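카펫 바닥에 세우는 스탠드, 케이블 정리와 흔들림 문제

질문
작성자: Parviz Naseri
조회 2,511

10월에 전시장에서 이틀짜리 부스를 하나 맡게 됐습니다. 바닥은 전시장에서 깔아 주는 타일 카펫이고, 그 위에 은색 금속 봉이 달린 스탠드를 세워야 합니다. 작년에도 비슷한 걸 썼는데 두 가지가 계속 걸렸습니다.

첫째, 카펫 위에서 스탠드 발판이 조금씩 놉니다. 단단한 바닥에서는 괜찮은데 카펫에서는 사람이 봉을 잡으면 기울어집니다.
둘째, 전원 케이블이 바닥을 가로질러 가는데 일반 면테이프를 붙이면 반나절이면 들뜹니다. 전시장 규정상 못이나 피스는 못 씁니다.

제가 쓸 자리도 카펫 색이나 결이 이것과 거의 같습니다.
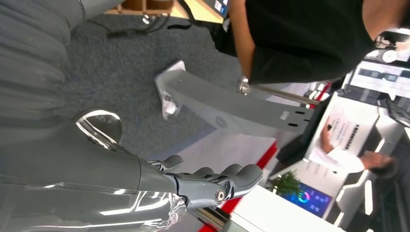

청회색 카펫 위의 스탠드와 바닥에 늘어진 검은색 케이블

스탠드 발판을 고정할 방법과 케이블 처리 방법을 알려 주시면 감사하겠습니다. 철거할 때 카펫에 끈끈이가 남으면 청소비를 물어야 해서 그 점도 중요합니다.

답변 2개

답변 1 (채택됨)
작성자: Araba Ametepe

발판부터 말씀드리면, 카펫에 직접 붙이려고 하지 말고 밑에 판을 까세요. 12밀리 합판을 발판보다 사방으로 넉넉하게 재단해서 발판을 볼트로 합판에 고정합니다. 바닥에는 구멍을 안 내니까 규정에 걸리지 않습니다. 볼트 머리는 합판 아랫면에서 파묻히게 파 두셔야 판이 뜨지 않습니다. 합판 윗면에 카펫과 비슷한 색 부직포를 씌우면 눈에 별로 안 띕니다. 판 가장자리에 발이 걸릴 수 있으니 모서리는 비스듬히 깎으세요.

그래도 봉을 잡는 사람이 많으면 판 뒤쪽에 모래주머니를 올리면 됩니다.

케이블은 면테이프 대신 카펫용 벨크로 커버를 쓰세요. 까슬한 면이 카펫 올에 바로 붙는 제품이고 접착제가 없어서 자국이 안 남습니다. 폭 100밀리짜리면 전원선 두 가닥이 들어갑니다. 다만 올이 아주 짧은 타일 카펫에는 잘 안 붙는 경우가 있습니다. 미리 샘플 조각을 달라고 해서 붙여 보세요.

사람이 많이 다니는 통로 쪽은 경사형 고무 덕트가 낫습니다. 무게로 눌러 두는 방식이라 카펫 종류를 안 가립니다.

답변 2
작성자: Alaric Ambrose

저는 그냥 가퍼테이프 씁니다. 싼 거 말고 무광 천 재질로요. 이틀 정도는 자국 안 남았어요. 스탠드는 잘 모르겠네요.

댓글
Parviz Naseri: 답변 감사합니다. 샘플 조각은 주최 측에 요청해 뒀습니다. 합판 두께를 9밀리로 줄여도 될까요?
Araba Ametepe: 볼트 머리를 파묻으려면 9밀리는 얇습니다. 12밀리로 하세요.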